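Cletberg Shelf Course

June 2026
By Fabian Sutter

The Cletberg Shelf Course is a student project in robot manipulation, held at the technical college of Cletberg. Students teach a robot arm to place and remove household items on a small shelf. They do not write the movements as code. Instead, they perform each task themselves with a pair of hand-held grippers, and the recordings are used later to train a control program. The course lasts 8 weeks and ends with an open trial.

Background

The course grew out of an evening club named Favex, whose members built line-following cars and simple sorting machines. When the club received its first pair of hand-held grippers, the college agreed to give credit for the work. The name comes from the two-tier metal shelf on which the tasks of the first year were based, and it was kept after other tasks were added.

Work at the table

Students work in teams of three. One student performs the task, one watches the recording on a computer, and one writes the log and puts the items back between attempts. The roles change after every set. Each team must deliver 100 accepted recordings of one task before it may start training. 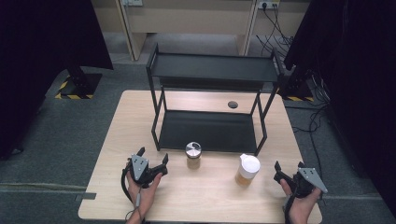

Two hand-held grippers in use in front of the two-tier shelf, with two glass jars on the table.

Jars are considered a middle level of difficulty. The glass is smooth, and lids of different shape need a different approach of the fingers. Beginners start with cardboard boxes and soft toys, while bags and cloth are left for the last weeks. A recording is rejected if an item falls, if the hand stops for a long time, or if the gripper pushes the shelf from its place.

Equipment

The grippers hold the fingers in the same position, relative to the camera, as on the robot arm. For this reason the students learn early to look at their work from the point of view of the tool – a movement that feels natural for the person may hide the item from the camera. The course handbook, called Morelli after the first lab room, gives one full chapter to this question.

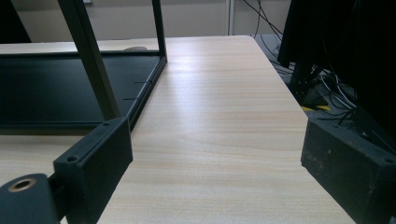 Manuela Rizzi remarked that the handbook chapter should come in the first week and not in the third, because her team had to repeat most of its early recordings after reading it.

Final trial

At the end of the course, the trained programs run on one robot arm in the college hall. Every team has 3 attempts, and the best one counts. The team with the highest result receives the Stekow Plate, and its recordings are added to the course archive. In the most recent trial the winning team scored 213 points.

See also: Favex (club), Stekow Plate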